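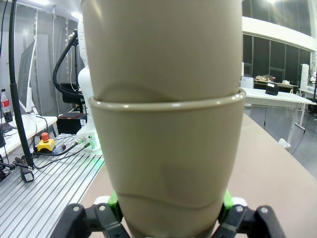 Two cups, one gripper: the stacking job at Nirngate, seen from the wrist.

I was told I'd pick it up in ten minutes. Forty minutes later I was still trying to get one plastic cup to sit inside another, steering a robot arm with a pair of handles that felt like bicycle grips, and I'd broken into a proper sweat.

Nirngate teaches robots chores. Nothing glamorous (nobody's building a butler), just the small fiddly stuff you do with your hands while thinking about dinner. The way they go about it is pretty old-fashioned, when you get down to it. A person does the job through the robot, over and over, and the computer keeps a record of every twitch. One go is called a demo. The cup job needs 300 of them before the team will even bother training on it, and the bigger kitchen set they're calling Furkora is aiming for 3000.

There are 2 ways to give a demo. You can take hold of the arm itself and walk it through the motion, a bit like teaching a kid to swing a cricket bat, or you can drive it from the handles. I tried the first one first and loved it! The arm goes limp and light and follows you wherever you push. The trouble is you end up leaning all over the workspace, and your own elbows get into the recording. So most of the real work gets done by remote, with the view from the wrist up on a screen beside you.

That view takes some getting used to. Everything is enormous and close up, and when you roll your hand the whole room rolls with it. I kept tilting my head to match, which made the woman at the next station laugh.

What surprised me most was how much the cups matter. From the wrist, two cups in the same beige, one pushed down into the other, don't give you a lot to go on. You learn to look for the rim. I got quite fond of that rim by the afternoon, it was the one thing I trusted. Squeeze too early and you pinch the wall. Squeeze too late and you're chasing the thing across the table, and then somebody has to lean in and sort it out.
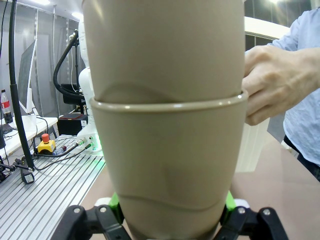
Asnakech Gashaw reckons I was fussing over the wrong thing. She told me the clean demos worry her more than the clumsy ones, and that a robot raised on perfect runs has no idea what to do once a cup goes crooked. “Leave the wobble in,” she said. “If you fix it on the way down, that's the bit I want.” Her bad days, she added, are when everyone is tired and starts doing the job exactly the same way every time.

So I stopped trying to be tidy. I came in from the left, I came in too high, I missed and went back. My count at the end of the day was 76 demos, a fair few of them thrown out for reasons that were explained to me very kindly.

The software that sorts the keepers is called Cirillo, and it's blunt. It flags you for pausing too long. It flagged me for pausing too long while I was reading its last flag.

They've promised to let me know in April how the trained version gets on. I'd like to see whether it hesitates at the rim the way I did, and I've asked for a go at the drawer task too, if my shoulders are up to it by then.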